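Started this file on the back of a grocery list and finally typed it up, 28 Dec 2021, while the house was full of leftovers and nobody wanted the computer.

# table-wipe-notes

Hi! This is the README for my folder of notes and photos on cleaning white tabletops. I've got a white table, I drink a lot of tea, and I got tired of looking at streaks every time the afternoon light came in sideways. So I started writing down what I wiped with, which way I went, and what was left behind. Then Maarten Peeters (he has the same problem with his desk) asked if he could add his, and Tormod Nordin sent me a whole notebook's worth, and now it's a proper folder.

## What's in here

- `notes/` has one text file per wipe, 88 of them so far
- `photos/` is the tabletops, mostly taken looking down
- `cloths.md` is my running list of cloths and how they've held up
- `arguments.md` is Maarten and me disagreeing about vinegar (feel free to skip it)

File names go surface, person, number. Mine start with `me`, which seemed funny at the time and is now a pain to search for. Sorry!

## The tables

Three people, so a few different tops. Mine is a Cavano, matte white, and it shows everything. Maarten's desk is an Erari and it's glossier, so he gets fingerprints where I get smears. Tormod has an old Visser in the kitchen that he's sanded and repainted himself, and I've kept his notes in their own subfolder. Paint behaves differently and I didn't want it muddying up the rest.

## How I write one up

Nothing fancy. Each note has the same bits:

1. **Cloth**: which one, and how long since it went through the wash
2. **Stuff**: plain water, dish soap, vinegar, whatever was in the spray bottle
3. **Motion**: circles, straight lines, or "both" (I usually put both)
4. **Wait**: I leave it 20 minutes before I look again
5. **Marks**: in plain words, please. "Swirly" is fine. "Cloudy in the middle" is fine.
6. **Score**: out of 7, where 7 means I'd let my mother see it

The score goes to seven and not ten because I drew the first chart on a calendar page, one box per day, and it stuck.

## Things I've noticed

Circles leave swirls. I know, shocking. But I still start with circles every time, it's how my arm wants to go, and then I do the long straight strokes after and tell myself that's a system.

Too much dish soap is my biggest enemy. One small squirt in the bucket is plenty and I always, always do two. The colour of the top matters too: a warm white forgives a lot, and a greyish one like mine makes any dull patch look like a rain cloud.

Edges come up nicely. The rounded corners are a treat (the cloth just rolls around them) and it's the middle that gets me.

## Smudges and swirls 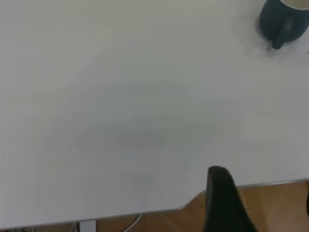
*Faint swirls and a darker, smudgy patch across the middle. Teal mug in the top right corner.*

I'd call those marks a 6 on a gloomy morning and a good bit lower by a bright window. If you're scoring from photos, go by the middle of the table and be careful with shadows, they can look an awful lot like smudges. There's a tiny dark speck near the mug as well. Specks don't count against the score, that was settled in `arguments.md` after far too many messages.

## What's missing

- Anything about wood. Different animal.
- My September notes, which I wrote on the fridge whiteboard and then wiped off. Yes, with one of the test cloths.
- A fair go at the Staleck cloth Tormod swears by. I've used it twice and both times I'd forgotten to rinse the bucket.
- Tables with kids at them. Maarten has offered his, and I'm thinking about it.

## Adding your own

Please do! Copy `notes/blank.txt`, fill in what you can, and leave the rest empty instead of guessing. Photos are welcome but not required, and you don't need to clear your mug off first. Use whatever you'd normally use and don't go buying a special spray for it.

Share it around, change it, print it and stick it inside the cupboard door. If you fix my spelling, leave "grey" alone.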